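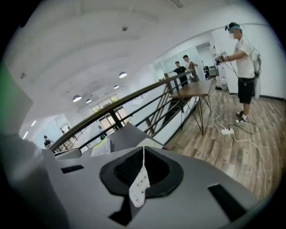
Charoen Chaiyaporn wrote back that I should quit watering my tomatoes every evening and let the roots go looking for it, and I have been chewing on that since breakfast.

So a little update for those of you following the balcony garden! I started with 8 seedlings in May, all from the plant swap on Lockwood, and six are still with me, which I am counting as a good year by my standards (you may remember the peppers).

I had been giving them a splash every night after supper, partly for them and partly for me - it's a nice way to end the day, out there with the can and the neighbor's radio going.

But the leaves on the two by the railing have been curling, and Charoen thinks the water never gets past the top inch. A long, slow soak every third morning instead, he says, and a layer of straw on top.

I tried it at 6 this morning in my slippers. It took forever, and I must have carried some 400 trips' worth of water from the kitchen, or that's what my shoulders say.

If any of you grow in pots, do you wait for the soil to dry out all the way down between soaks, or just the top? And does straw blow away on a fourth floor? I'd love to hear before I go and buy a whole bale of it.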